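3.2 Serving habits and reported fruit intake

Households kept a food diary for four weeks in May and again in the fall. Of the 1454 diaries returned, most listed fruit as a snack eaten straight from the bag or bowl. Fruit put on a plate before eating was recorded less often, and mainly by households with children under ten. Portion size was entered in grams where a kitchen scale was available and in pieces where it was not. Grapes caused the most trouble in coding, as people wrote "a bunch", "a handful" or "a few" for amounts that differed widely.

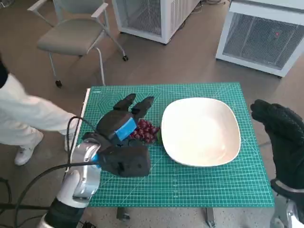
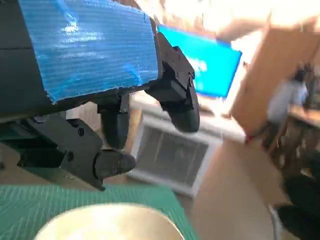
Figure 4. The first view shows grapes next to a white square plate.

Elsa Miettinen
Corresponding author, Household Diet Group, Gistska Institute

We set one bunch of grapes at 100 grams unless the diary gave a weight. This value was checked against the diaries with scale readings and changed the weekly totals very little. The full set held 3892 fruit entries after duplicates were removed. Entries for juice and dried fruit were coded separately and are covered in Section 3.3.

Plated fruit was linked to slightly larger portions in the spring diaries. The fall diaries did not show the same difference. Households that shopped once a week reported more fruit in the first days after shopping and little toward the end, and this pattern held for both seasons.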